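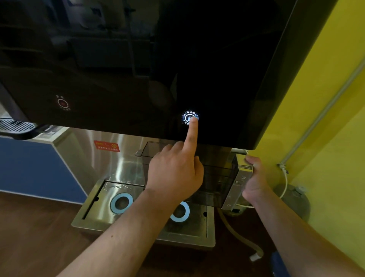 Water dispenser, black touch panel and steel cabinet, yellow wall side

Drevon Building – Shared Kitchen Users' Meeting
Minutes, 2022-08-30

Present: two from Drivov, two from Brusolura, one from Ikeda (second floor office), building office.
Apologies: none received.

1. Minutes of the last meeting
Agreed with one correction. The kitchen cleaning day is Thursday, as posted on the door.

2. Water dispenser
The building office reported that the filters were changed in March and are good for 4000 liters. The next change will be booked when the counter reaches 3500.

Brusolura said new staff do not know which button to press, as the labels on the panel are in Chinese. The button marked 温饮水 is warm drinking water. Agreed to put an English card on the yellow wall next to the dispenser. The card will also translate the red warning label on the cabinet. Nothing is to be stuck on the black panel itself – tape marks are hard to get off the gloss.

Drivov asked for the panel to be wiped daily, as fingerprints show up on it. The cleaners will be asked to use a dry cloth and no spray near the buttons.

The drip tray and the steel basin tray are to be emptied and rinsed at the end of each day. Drivov will do this in September and Brusolura in October. Tea leaves and noodles go in the food bin, not in the trays.

Ikeda asked about a second dispenser upstairs. The building office has one quote and will get another before the next meeting. No decision taken.

3. Refrigerator
Unlabeled food will be cleared out every Thursday from now on. Brusolura asked for a shelf of its own. Not agreed – shelves stay shared.

4. Cups
The 8 cups bought in spring are down to five. Offices to check desks and meeting rooms and return any they find.

5. Other business
The microwave door is sticking again. Building office to look at it.

Next meeting: last Tuesday of next month, same room.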